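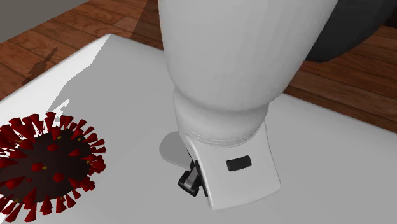
When my aunt So-yul died in April I was handed the order of service to sort out, and I learned a few things at the kitchen table that might save you an evening.

Print one copy first and fold it before you do the rest. Mine had the hymns upside down! Score each sheet with the back of a butter knife and the fold comes out lovely and crisp. I did 13 with bare hands before I thought of that -- never again. 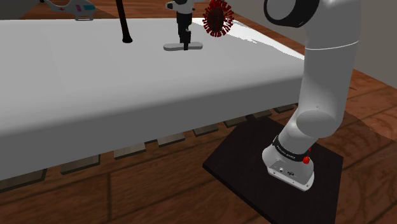

Old photos for the memory board want a gentle hand. Lift them out of sticky albums with dental floss, slid along slowly behind the print. Lay them out on something big and pale, like that white top with the rounded front edge, and you'll spot stray corners and bits of glue much faster. Scan at 600 dpi if you're enlarging any, and pencil the names on the back while there's still someone to ask.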